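The Many Lives of a Soda Can

By Notburga Trummer
5 January 2019

5 min read

A soda can has a short career. It gets filled, it gets shipped, it sits in a fridge next to a cucumber, and then somebody drinks what's inside in less time than it takes to tie two shoes. After that it's considered trash, at least by people who haven't been paying attention.

The metal in the can sees things differently. It was a rock once, and after that it may have been a window frame, or part of a bicycle, or another can. It could easily outlive your grandchildren.

So where does it come from?

Most drink cans are made of aluminum. There is a lot of aluminum in the ground. In fact, it's the most common metal in the whole crust of the Earth, which makes it odd that people went thousands of years without finding any. The trouble is that aluminum holds on to oxygen the way a toddler holds on to your hair. It's always stuck to something. You can dig up a handful of dirt full of aluminum and see nothing but dirt.

The best dirt for the job is a reddish, lumpy rock called bauxite (say "BAWK-site"). Miners dig it up, crush it, and treat it with strong chemicals until they get a white powder that looks like sugar and should never, ever go on cereal. The powder is called alumina. It's aluminum and oxygen, still hugging.

To split them up, you dissolve the powder in a very hot bath of melted minerals and run a gigantic amount of electricity through it. The oxygen goes off with some carbon and the aluminum sinks to the bottom as a silvery liquid. The electricity is the expensive part. Aluminum factories like to be near big rivers with dams for that reason, and they get nervous when the lights flicker.

Before people worked out the electricity trick, pure aluminum was so hard to get that it was treated like treasure. There's a famous story about a French emperor who gave his fanciest dinner guests aluminum forks and made everybody else eat with gold. Historians argue over how much of that really happened. I hope all of it did. Imagine being handed a gold fork and feeling left out. 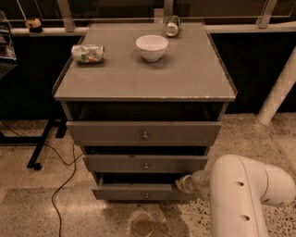 Now for the can itself. You might guess that a can is made by rolling up a sheet of metal and gluing on a bottom. Old food cans were made a bit like that, with a seam up the side. A soda can is sneakier. A machine punches a circle out of a flat sheet, pushes it into the shape of a shallow cup, and then shoves the cup through a set of rings, each one tighter than the last. The sides get taller and thinner, and there's no seam at all. If you've ever squeezed modeling clay up the inside of a glass, you have the idea, and you probably had to wash the glass too.

The top is made separately, from slightly different metal, and doesn't go on until the drink is in. This is sensible. Doing it the other way around would be a long day at work.

By the end, the wall of the can is about as thin as a hair. And yet a full, unopened can is amazingly hard to squash. Try it with one hand. (Try it outdoors, and don't mention my name.) The fizz is doing the work. Gas in the drink pushes outward on the walls in every direction, and that push keeps them stiff, the same way air keeps a bike tire from going floppy. Open the can, and the gas rushes out with that nice rude noise. Now the thin walls are on their own. One good squeeze and they fold.

Notice how they fold, too. Metal bends most easily where it has already bent, so the first dent decides where the rest will go. Pop in one dimple with your thumb, and the can will buckle right there when you press down. Press evenly on a can with no dents at all and it holds up much longer, right until it gives in all at once.

The bottom of the can curves inward for a similar reason. A flat bottom would bulge under all that pushing, and then your drink would wobble on the table like a weeble. A dome spreads the push out to the edges. People who build dams use the same shape, on a larger budget.

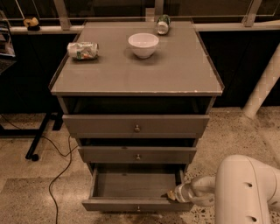

What happens after the recycling bin? In Flimgate, where I live, a truck comes down Pelham Street and takes the bins to the Jafri sorting yard. I went there in December. It smelled like old Clona, which is our local lemon soda, and it was so loud that my guide had to point at everything.

Sorting out the steel is simple, because a magnet will grab it. Aluminum doesn't stick to magnets, which sounds like a problem. So the yard uses a spinning set of magnets that stirs up little swirls of electricity inside each can. For a moment the swirls turn the can into a weak magnet of its own, and it gets flung off the end of the belt. I watched cans hop over a gap, one after another, while the plastic just flopped down the hole looking sorry for itself.

Then the cans are pressed into bales. The one I was allowed to lean on had a tag that said 465, and I wrote that down before learning it was only the bale's number. After that they're shredded, heated to burn off the paint, and melted. Melting old aluminum takes a tiny slice of the energy you need to make new aluminum from rock, because the hugging problem was already dealt with the first time.

The melted metal is poured into huge blocks, rolled flat, and sent off to be punched into circles again. You can do this over and over. Paper fibers get shorter every time they're recycled, until they're no use to anyone, but aluminum doesn't wear out like that.

If you want to try something at home, rinse two empty cans. Put a small dent in the side of one and leave the other smooth, then stack books on each until it gives way. Use boring books. Keep your fingers clear of torn metal, and put both cans in the bin when you're done.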